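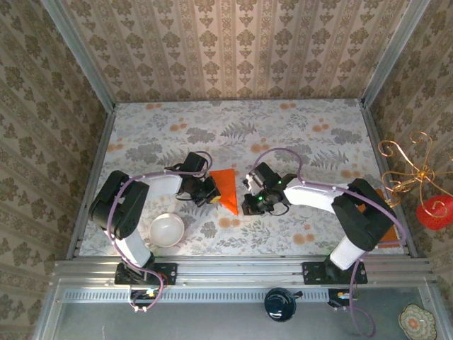

5.2 What the purchase price leaves out

The case for buying a two-arm bench instead of one larger arm usually rests on the quote. Both suppliers we approached, Bostard and Halliday, made that case to us, and both left out the same things. Their quotes covered the arms, the grippers and a year of support. Neither had a line for the mounting, the cabling, the walls around the work area or the hours of the person who keeps all of it in order. At Skellow these items fell to the lab budget, where they were entered under "sundries" and were hard to find again at the end of the year.

Figure 3 gives the layout used in the trials: two arms on a single aluminium rail along one edge of the table, with a patterned cloth as the work surface. The rail is a good example of a cost that looks settled and may not be. It is easy to price by length. It is much harder to price the afternoon spent getting both arms to agree on where the middle of the table is, and we had to do that again each time a mounting plate was moved. Karabulut's planning sheet allows 3 hours for it. We think that is generous to the supplier.

Wear is the second gap. Halliday's sales sheet gives gripper life as 1000 cycles between changes of the finger pads, but does not say what was being gripped. We would not carry that figure over to thin, flat goods. A finger closing on a block meets it squarely, while a finger working at the edge of a sheet may be pressing on the table as well, and the two should not share one line in a maintenance plan. Our own log holds 209 attempts on sheet material, too few to support any rate of wear, and we do not offer one.

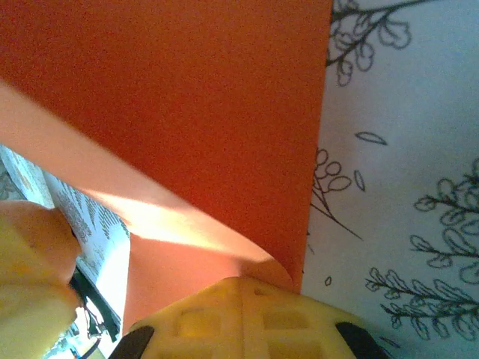 The same caution applies to light. Strong sun from one side can turn part of a coloured sheet almost white to a small camera, and the quotes we received assumed even lighting without saying so. Blinds and lamps are cheap. Finding out that they are needed after the order has gone in is less so – the room may belong to someone else, and so may the wiring.

Tatlı has argued that all this can be met by adding 10 per cent to the quoted price, as the Evon project did in its November plan. We are not persuaded. A flat addition treats the missing items as if they grew with the price of the arms, yet most of them depend on the room and on the goods being handled. A cheaper pair of arms may well need more staff time. Until a buyer has run its own material on a loaned bench, we would enter staff hours as a separate line with a wide range, and leave the supplier's estimate of savings out of the budget altogether.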